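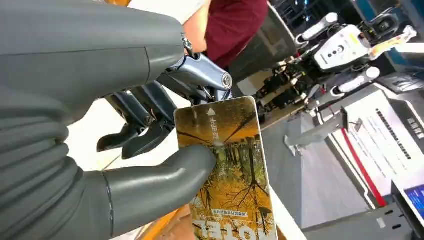 A falha 654 da mão Grimedum é aquela em que eu mando abrir, o painel jura que abriu e os dedos continuam fechados em cima do objeto. Apanhei-a tantas vezes durante a montagem que acabei por lhe dedicar uma secção inteira do guia (desculpem, vai longa!). Com peças grossas ainda se nota a tempo, mas com cartões é traiçoeira: um cartão de hotel preso ao alto, com o polegar cinzento apoiado na face impressa e o dedo preto articulado a segurá-lo, tem exatamente o mesmo aspeto com a mão saudável ou com a mão bloqueada. Olhar não chega, portanto. É preciso perguntar ao controlador.

7.3 Confirmar que é mesmo a falha 654

1. Largue o comando de abertura e espere que o indicador de movimento se apague. Não carregue outra vez, por muito que apeteça. Cada pedido fica em fila e, quando a mão desbloqueia, executa-os todos de seguida.

2. Abra o registo do controlador Ustton e procure a última linha. Se aparecer 654 com o estado "aberta", está na secção certa. Se aparecer 654 com o estado "desconhecida", salte para a 7.5, que o caso é de cabo e resolve-se de outra maneira.

3. Veja o valor de força do polegar. Com a mão realmente aberta lê-se zero. Com a falha ativa fica preso em 100, que é o máximo da escala, mesmo que o objeto esteja seguro com muito pouca força.

4. Anote o contador de preensões antes de desligar seja o que for, porque o arranque apaga-o. Na nossa unidade a primeira falha veio às 2.223 preensões, e foi esse número que me fez desconfiar do encoder do polegar.

CUIDADO: enquanto o registo mostrar 654, não ponha os dedos entre o polegar e os outros dedos da mão. A mão pode fechar ou abrir sem aviso. Já levei um beliscão valente por querer salvar um cartão de amostra, e o cartão partiu-se na mesma.

7.4 Soltar o objeto e repor a mão

1. Avise toda a gente à volta da mesa e peça a quem tem o comando na mão que tire o polegar do botão.

2. Corte a alimentação dos dedos no interruptor próprio. O braço deve continuar ligado! Se desligar tudo, o antebraço desce com o peso e arrasta o que estiver em cima da mesa.

3. Espere 130 segundos. Parece uma eternidade, eu sei, mas o andar de potência demora a descarregar e só depois disso os dedos ficam livres.

4. Segure o objeto pela ponta mais afastada da palma e rode à mão o pivô do polegar, devagar, até sentir folga. Puxar pelo cartão só serve para o riscar e para desalinhar a articulação.

5. Ligue de novo os dedos e corra a calibração em vazio, duas vezes. A primeira costuma falhar e não tem mal nenhum.

6. Faça um ensaio de entrega com um cartão sem valor. Ofereça-o na horizontal, entre o polegar e os dedos, em frente à palma, e mantenha a sua mão do lado de fora. Só solte quando o valor de força mexer.
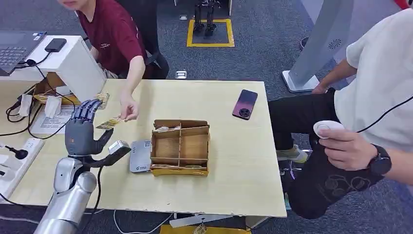

Huiling Ren discorda de mim no ponto 6 e pediu que ficasse escrito: depois de uma 654, os primeiros ensaios deviam fazer-se com o cartão num suporte, sem mão humana por perto, e só se passava à entrega direta com três preensões limpas no registo. Acrescentou ainda que a calibração em vazio não apanha um encoder que só falha sob carga.

Pensei bastante nisto e dou-lhe razão na parte da carga. Quanto ao suporte, usem-no sempre que a falha se tenha repetido no mesmo dia. Eu continuo a fazer a entrega à mão quando é caso isolado, mas com o interruptor dos dedos ao alcance da outra mão, e recomendo que ninguém o faça sozinho.

NOTA: a versão de novembro do programa da Ustton muda o texto da falha para "abertura não confirmada". O código continua a ser o 654 e os passos são os mesmos.

NOTA: se a falha voltar logo a seguir à calibração, pare. Deixe os dedos sem alimentação, prenda uma etiqueta no pulso com o código e o valor do contador e mande o registo completo à Britta Ackermann, na Bravance. Não tente apertar o parafuso do polegar por conta própria: eu tentei, e a mão passou a fechar torta até lhe trocarem a articulação.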